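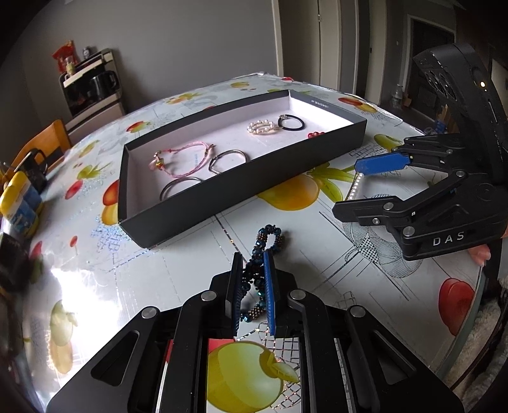 Throw it all away after one month, a reader wrote to me under the last post, and if they really wanted it they would have called. I have thought about this comment for several days, more than the reader probably intended. I did not answer it there, so I answer it now, with too many words as usual.

The last post was about guests and the things they forget. We have many guests. Our apartment in Vevalwood has one spare room with a sofa which opens, and people on the way to the coast find it convenient to stay with us for a night. In 8 years I think we have had every kind of visitor, the ones who fold the sheets and the ones who leave a wet towel on the wooden chair. But almost all of them forget something.

I come from Prakach, and in my family a forgotten thing was a serious matter. If an aunt left her umbrella, my mother said it meant the aunt wished to come back, and she put the umbrella near the door where everybody could see it. It was forbidden to use it, also in the rain. I remember walking to school very wet beside a perfectly good umbrella, I mean the umbrella was at home and I was wet. When the aunt came again my mother gave it to her before she could sit down, and the aunt said no, keep it, and my mother said I could not possibly, and this went on until the tea was cold.

My wife grew up in another way. In her house a forgotten thing belonged to the house. She has a sweater from a cousin of her father, whom she met only two times in her life, and she wears it for painting the walls. She says that he has surely bought a new sweater by now. I must admit that she is right, since he left it 27 years ago.

So in the beginning of our marriage we had small discussions. I wanted to mail everything back. I once paid more for the postage of a pair of slippers than the slippers cost in the store, and the friend who received them was embarrassed and sent me a thank-you present, which was more expensive again. After this we made some rules, and they work quite well for us.

The first rule is that we write to the person the same evening. A short message, with no reproach in it: "Your charger is here, it is fine, do not worry." Some people answer at once and some never answer. Both are OK.

The second rule is about medicine, keys, glasses, documents and the favorite toy of a child. These we mail the next morning and we do not ask. A gray rabbit once traveled from us by express and I do not regret one cent.

The third rule is that everything else waits. Clothes are washed and go on the top shelf of the closet. Books go with our own books, and here I confess that I read them. I would never have bought a history of bridges, but somebody left one and I enjoyed it a lot. Small things go in a box on the table until we find where they should live, and this takes longer than I would like.

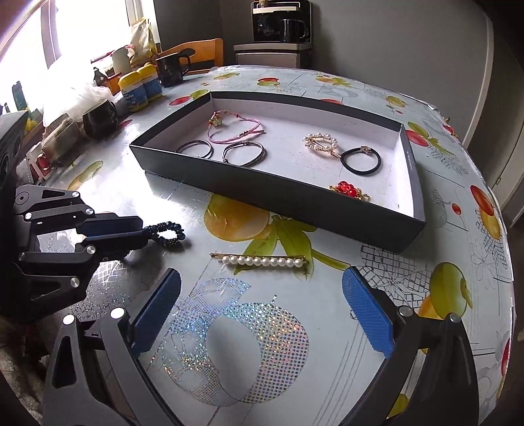
The small-things box, with the red beads near the front.

Small things are the most difficult. A coat has a clear owner, you can remember her wearing it. With a hair tie you cannot ask twelve people if it is theirs without sounding a little crazy. My wife says that hair ties are like pens and they go around the world from person to person. Perhaps it is so. A bracelet is different, in my opinion. Maybe it was a gift, maybe from a person who is not alive anymore. I cannot know it, so I keep it.

Food is another question. My neighbor Mrs. Ebrahimi believes that a dish must never go back empty. She brings us rice in a blue bowl, and I must return the blue bowl with something inside, and then she feels she must bring us something again. It has continued like this for 6 years. In the last month I returned the bowl with apricots and it came back with soup. If one day she forgets the bowl here I will not know any more whose turn it is.

And then there was the coffee pot. A colleague from my time at Vivetti stayed with us when he changed his apartment, and he brought his own pot, as he did not trust ours. (He was correct, ours was terrible.) He left without it. I wrote to him, he said he would come for it. Each time I wrote he said the same. We started to use it, first only on holidays, then every morning at 7:00, and the handle became loose and I repaired it. When he finally visited again I put it in front of him, like my mother with the umbrella. He drank two cups and said, what a good pot, where did you buy it?

I told him the truth and he laughed and left it with us again. I do not know if this counts as a gift. My wife says it does.

So, to the reader with the one month: I understand you, and I am sure that your closet is more beautiful than mine. But I think some people do not call for other reasons. They are shy, or they believe they lost the thing on the train. One woman asked me for her scarf after so long a time that she apologized for each word. It was on the top shelf, washed. She put it on immediately, although it was 25 degrees outside.

Next week my cousin arrives with the whole family, and I have already cleaned the shelf a little to make room. If somebody knows how to get candle wax out of a borrowed tablecloth, please write to me, this will be the next post.

May
Posted by Bahman Kiani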